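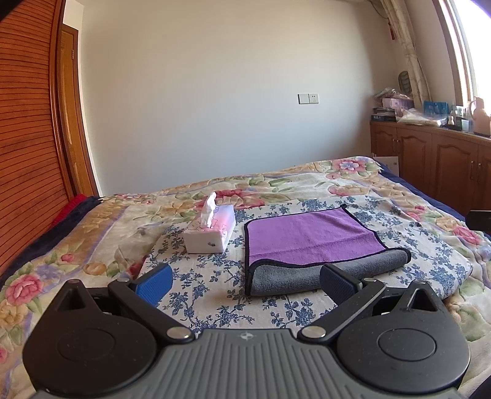

Cotton quilt cover comes out of the dryer with hard creases

Posted in Laundry & Fabric Care
2025-10-11 · 247 views

Torton_flat3
I have a queen size cotton quilt cover, printed, with a darker border. Since June it has come out of the dryer with sharp creases that a hot iron only partly removes. Washer is a front loader, 40 C cycle, spin set to 1000 rpm. Dryer is vented, on the sensor program. I dry it with two pillowcases and a fitted sheet. Detergent has not changed. Is this the spin speed, the dryer, or the fabric wearing out?

siriwardena_k
Most likely the load. A large cover wraps the smaller pieces, the middle of the bundle stays damp, and the outside overdries. The sensor reads the outside and stops early. The creases set while the cover sits in a hot drum.

Dry the cover alone. Stop the machine after 17 minutes, pull it out, shake it, turn it the other way and restart. Take it out slightly damp and hang it over two parallel lines. Iron from the back, with steam, while it is still damp. Ironing bone-dry cotton does very little.

Your spin speed is fine. I would drop to 800 only if the creases are already there when it leaves the washer, so check that first.

wustura22
fabric softener. works for me

Urkbridge Linen Room
Agree with the first reply on drying it alone. Two additions.

Check the lint screen and the duct. Restricted airflow lengthens the cycle and overdries the thin areas. Wash the screen with dish soap if water beads on it.

I would skip softener on printed cotton. It leaves a coating that reduces absorbency and can build up on the sensor bars. If yours are already coated, wipe them with white vinegar on a cloth, machine unplugged, and let them dry before the next load.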